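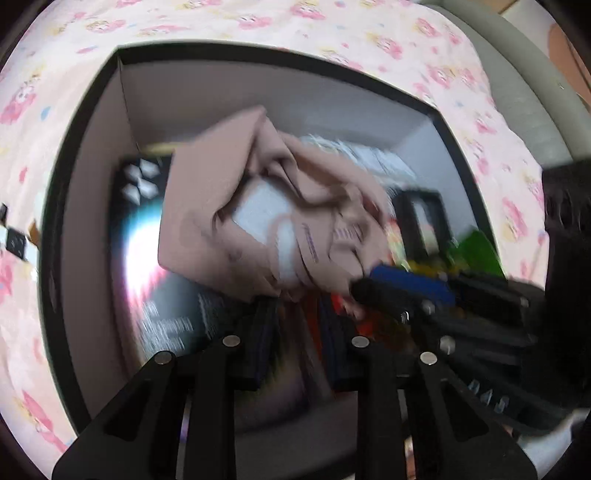 Maricel Bautista wrote in the comment field that a machine which can empty a mixed box once has not shown it can do the chore, and that she would sign for supervised operation only until the unattended items below are closed.

Her comment is carried forward to Section 5.

INSPECTION CHECKLIST – HOUSEHOLD CHORE TRIALS
Chore: unpack and sort a mixed box on a bed
Site: Triltberg test apartment, bedroom
Arm and controller: Ackroyd
Grasp software: Cindska
Checklist owner: Sturent
Date of inspection: Sun 13 December

Marks used: P pass, F fail, O open, N/A not applicable. An item marked O blocks unattended operation but does not block a supervised run.

1. WORK AREA

1.1 Bed surface clear of people and pets before power is applied. P

1.2 Sheet pulled flat within reach of the fingers. P
Comment: Loose bedding remains the most common snag in this chore. The fingers have cut-outs, and a fold can enter one when the gripper closes low. Pull the sheet tight and tuck it on the far side.

1.3 Box stable under a side push. O
Comment: A cardboard box on a mattress does not stay level. It passed with the arm pushing toward the headboard and tipped when pushed toward the foot. Bench results for the same box should not be quoted for the bed.

1.4 Small flat items outside the box identified before start. P
Comment: A card lying on a sheet is hard to pick up with rigid fingers. It is recorded as present and left for a person. Leaving it is acceptable. Dragging it across the sheet is not.

2. GRIPPER

2.1 Fingertip fasteners seated, no raised edges. P
Comment: Run a cotton cloth over each fastener. If the cloth catches, replace the fastener. Soft goods will find the edge sooner or later.

2.2 Rails and bars free of lint and thread. P
Comment: Cleaned before the run. Fluffy items shed, so the rails are to be checked again after any plush toy, trim or stuffing has been handled.

2.3 Finger force limit set and confirmed with gauge. P
Comment: Limit is 140 for soft goods and 174 for boxed goods, in controller units. The controller does not change between them by itself. The operator selects the limit, and that should be counted against any claim that the chore is automatic.

2.4 Body of gripper clears the box rim at full depth. F
Comment: Fingers reach the floor of the box, but the housing touches the rim on the right side first. Contact was light. Retest with a wider box or a changed approach angle. Do not trim the box.

3. CONTENTS

3.1 Box checked by a person for blades, glass, batteries and medicine. P
Comment: Still a human step. The software sorts by shape and color and has no category for "do not touch." Until it has one, item 3.1 cannot be delegated.

3.2 Fabric on top of other items removed first. P
Comment: A crumpled cloth lying over the contents hides whatever is under it, and its folds give the camera no stable edge. Two pinch attempts are allowed. After the second, the arm must stop and call the operator. The earlier setting allowed it to keep trying, and in March it lifted a cloth together with a hard item caught in the lining.

3.3 Glossy packaging recognized under room light. O
Comment: Black shiny cartons return a bright patch that the software reads as a gap or as a second object. Closing the curtains helped. A household will not close its curtains so that a box can be sorted. Cindska has the log.

3.4 Thin upright items gripped on edge without bending. P
Comment: Books and similar flat goods are the best case for these fingers. Results here should not be averaged with results for cloth.

3.5 Partly buried items left until uncovered. P
Comment: Correct behavior. Slow, but correct.

4. STOP FUNCTIONS

4.1 Hand-held stop works from the doorway. P

4.2 Arm holds position when stopped, item not dropped. P
Comment: Tested with a 700 gram load. Held until released by the operator.

4.3 Restart requires a deliberate action at the controller. P

4.4 Spoken stop command. N/A
Comment: Not fitted. The sales sheet should stop mentioning it.

5. FITNESS FOR THE CHORE

5.1 Can complete the chore supervised. P
Comment: Yes, with a person choosing the force limit, checking the contents and picking up flat items. That person could sort the box by hand in less time. The value at this stage is in the data – the household saves no labor.

5.2 Can complete the chore unattended. F
Comment: Blocked by 1.3, 2.4 and 3.3. Bautista's comment applies. I agree with it, except that I would add 3.1 to the list even though it is marked P, as the pass belongs to the inspector and not to the machine.

5.3 Next inspection. O
Comment: To be set once Ackroyd returns the revised approach path. Repeat Sections 1 and 2 in full. Section 4 need only be repeated if the controller has been opened.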